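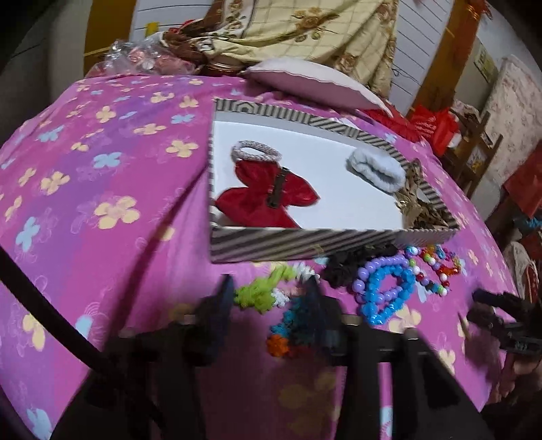

Bedroom and small items check: child's room

Used by Skisell Home Daycare and by the families on our list who have asked us to go through a bedroom at home. Last revised in July. Work through the sections in order and mark each line OK, Fix or N/A. Comments go under the line they belong to. Leave blank anything you did not look at.

Section A: Small items on and near the bed

A1. Hair ties, clips and bracelets are off the bed before any nap or bedtime.
Fix. The striped box was open on the bedspread with a red satin bow clip, a pale pink and white elastic and a couple of other hair pieces in it. More hair ties and three beaded bracelets were beside it. Sorting on the bed is fine while the child is awake. Everything goes back in the box and the box comes off the bed at lights out.

A2. Beaded bracelets are sound.
Fix. Purple, blue and a multicoloured one with red, white, green and orange beads. Stretch each one gently and look at the cord between the beads. Throw out any with a frayed cord or a knot that slides. The family says a younger cousin naps in this room on some visits, so bracelets are to be kept out of reach of any child under three, in any condition.

A3. Clips have no sharp or loose parts.
OK after a talk with the parent. Run a thumb along the clasp of the bow clip and tug the bow. If it wobbles, stop using it. No clips in hair during sleep.

A4. Elastics and scrunchies are in one piece.
Check again next visit. The black scrunchie was tangled and should be pulled straight and looked at for exposed elastic. Same for the fuzzy lime green tie and the white fluffy one. Pull on the fluff. If it comes away in the fingers, the tie goes in the bin.

A5. Nothing worn around the neck or wrist in bed.
OK. Parent confirmed bracelets come off with the day clothes.

Section B: Storage

B1. Small items have one container and it is put back in the same spot.
Fix. The box has no fixed spot. Top shelf of the wardrobe was agreed on, at least 15 cm back from the edge.

B2. The container closes.
Fix. No lid was found for the box. A drawstring pouch would do, kept on the shelf with the cord tucked in. The parent has a Reltex zip case in the hall cupboard and would sooner use that. Either is acceptable.

B3. Plastic bags are out of reach.
Fix, do today. A clear plastic bag with pink things in it was near the head of the bed. Move the contents to a cloth bag or a drawer, tie the plastic one in a knot and get it out of the room. Applies to dry cleaning covers and the bags new bedding comes in as well.

Section C: Bed and bedding

C1. Bedspread does not drag on the floor where it could trip someone.
OK. Parent will fold it up at the foot when the room is being vacuumed.

C2. Pillow is in good repair.
OK. Scalloped trim on the white pillow was felt along its length, no loose thread.

C3. Nothing heavy is hung or piled where it could slide onto the sleeper.
Fix. The floral quilt over the headboard area and the brown bundle beside it should be moved. If the quilt is wanted for cold nights, fold it at the foot of the bed. Spare bedding goes in the hall cupboard.

C4. Bed frame is tight.
OK. Rocked from both ends. 2 bolts on the window side were snugged up with the key from the kitchen drawer.

C5. Mattress fits the frame with no gap a hand can slip into.
OK.

Section D: Room

D1. Door opens fully and does not latch from outside.
OK.

D2. Dresser and wardrobe are fixed to the wall.
Dresser OK. Wardrobe Fix. The Baidoo strap that came with it is still in its packet. Parent has a drill and will do it this weekend. Until then nothing goes in the wardrobe that the child would climb for, so the small items box stays in the parents' room for the time being. See B1.

D3. Blind cords are secured.
OK. Cleat fitted high up on the frame.

D4. Heater is clear of fabric.
OK. The Roltora panel heater has 600 mm clear in front. Keep it that way once the spare bedding is moved, and do not dry hair accessories on top of it.

D5. Smoke alarm works.
OK. Tested from the hall at 9 in the morning, with the bedroom door shut. Heard clearly.

D6. Path from bed to door is clear in the dark.
OK. Night light is on the far wall. Slippers were under the bed and out of the way.

Items to fix before next visit

Plastic bag out of the room: today
Bracelets checked, worn ones thrown out: tonight
Quilt and bundle moved: tonight
Box given a closed case and a high spot: once the wardrobe is strapped
Wardrobe strapped to wall: this weekend

Comments from the parent

The multicoloured bracelet was a birthday present and she will be upset if it goes. Can it be restrung? Reply: yes, on new elastic cord with a double knot, and pull it hard before you give it back.

She likes to lay everything out on the bed after school to pick for the next day. Reply: no problem with that. Put a tray under it so the small ones don't end up down the side of the mattress, and check under the pillow when she has finished.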